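Brullari opens second furniture and flooring showroom in Geelong

9 November 2025

Furniture and flooring retailer Brullari has opened its second showroom, in a former wool store in Geelong, Victoria. The building has 1104 square metres of floor space across 2 levels and had been empty before Brullari signed the lease in July.

The ground floor carries dining, living and bedroom furniture. Flooring is upstairs, with 248 samples that customers can borrow for up to eight days at no charge. Staff can cut timber, cork and vinyl to size on site.

"People were driving more than an hour to our first store to look at one floorboard," said Brullari managing director Thenmozhi Pillai. "A lot of them came from Geelong and the Surf Coast, so we looked for a building down here."

The showroom will stock the Trirnuvska range of patterned timber floors, which Brullari has previously sold by special order only. Orders placed in store will be delivered from the company's existing warehouse.

Store manager Tamunoemi Bako said the team would also offer a free room planning service. Customers bring their measurements and sit down with a planner, who draws up the room on screen with the floor and main pieces in place. Bookings are recommended on weekends.
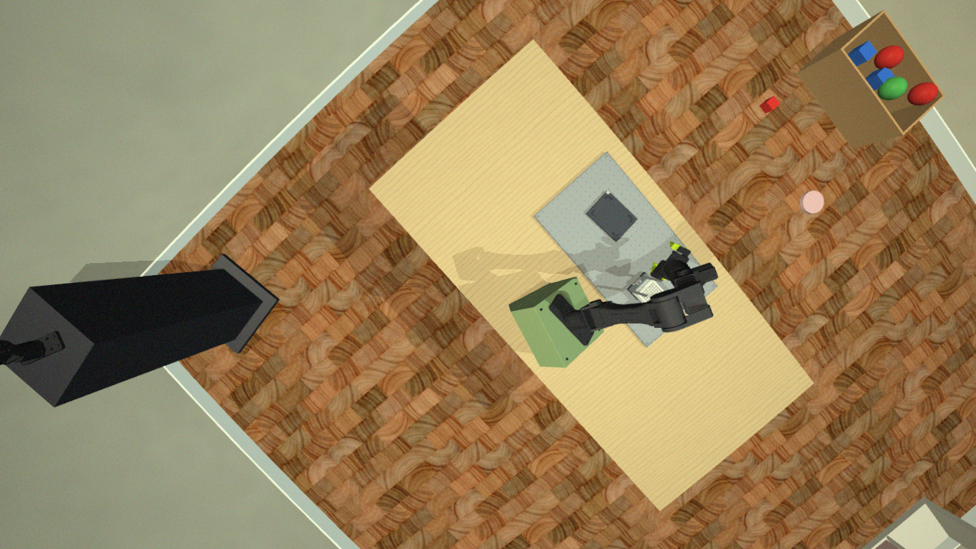

Computer rendering of a light-wood table on a parquet floor in brown and tan.

The Geelong showroom is open daily from 9 am to 5 pm. Parking is at the rear of the building, with ramp access to the ground floor and a lift to the flooring level.

Media contact: Tamunoemi Bako, Brullari Geelong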